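Rotura (reloj)

Para otros usos del término, véase Rotura (desambiguación).

Rotura es el nombre comercial de un reloj de pulsera mecánico de inspiración náutica vendido por la firma Hodside. Su publicidad lo presenta como heredero de un antiguo reloj de a bordo, filiación que los aficionados discuten y para la que no se conoce documentación de archivo. Se ofreció en dos versiones, con fondo ciego y con fondo de cristal, de mecánica idéntica.

Origen del nombre

El folleto de lanzamiento atribuye el nombre a la «rotura con la moda». Una segunda explicación, aparecida más tarde en el catálogo, lo relaciona con un cronómetro averiado en alta mar que habría seguido marcando los segundos. El catálogo no identifica el barco, el puerto ni al relojero, y la anécdota no figura en ningún texto anterior a la venta del reloj. La coleccionista Brenda Haslam la calificó de «leyenda de departamento comercial» en una reseña muy citada, a la que la firma no respondió.

Características

La caja es de acero cepillado, con bisel fijo y corona roscada. La esfera, de color crema, lleva números arábigos aplicados y agujas azules. El fabricante afirma que están azuladas al calor; varios propietarios sostienen que el tono es demasiado uniforme y que se trata de un recubrimiento. La cuestión sigue abierta, puesto que los análisis publicados hasta ahora son fotografías ampliadas y poco más.

El movimiento, denominado Arero en la documentación, se anuncia como «calibre de la casa». La expresión es generosa. La arquitectura del tren de rodaje coincide con la de un calibre genérico de suministro externo, y lo que parece propio de Hodside es el decorado del puente y la masa oscilante. La reserva de marcha declarada es de hasta 82 horas, cifra que la marca no acompaña de las condiciones de medida.

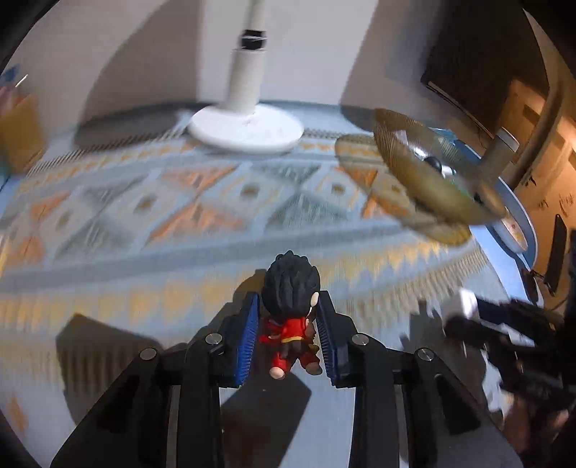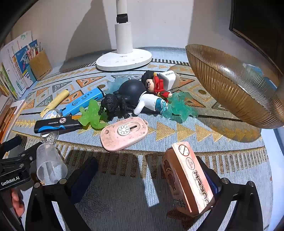

Edición limitada

La tirada inicial se anunció como limitada a 777 ejemplares numerados. El adjetivo perdió parte de su sentido cuando, en mayo, apareció una segunda serie con la misma esfera, la misma caja y una numeración que volvía a empezar desde el principio. Hodside la describió como «continuación», término que no figuraba en las condiciones de la primera venta.

Se ha escrito con frecuencia que la primera serie se agotó en una tarde. La única fuente de esa afirmación es la propia firma. Jade Kershaw, autora de un registro de ejemplares vistos en reventa, había localizado 134 en su última actualización, muchos de ellos sin estrenar y con las láminas protectoras puestas. El dato no desmiente el agotamiento, aunque resulta compatible con una compra especulativa considerable.

Correa

La correa original, de cuero engrasado, procede del taller Altıntaş. Es el componente que menos objeciones ha recibido, salvo por la hebilla, que algunos usuarios consideran excesiva para el ancho de la muñequera. La distancia entre asas admite correas corrientes de otros fabricantes.

Recepción

Las primeras reseñas fueron favorables, si bien buena parte de ellas se redactó con relojes prestados por la marca y repite párrafos del dossier de prensa. Las posteriores, hechas por compradores, elogian la legibilidad de la esfera y critican el precio, el ruido del rotor y el envejecimiento simulado del material luminiscente. Este último, de un tono tostado, se describe en el catálogo como «pátina», palabra discutible en un reloj recién salido de fábrica.

Véase también

Reloj de cubierta
Pavonado
Material luminiscente (relojería)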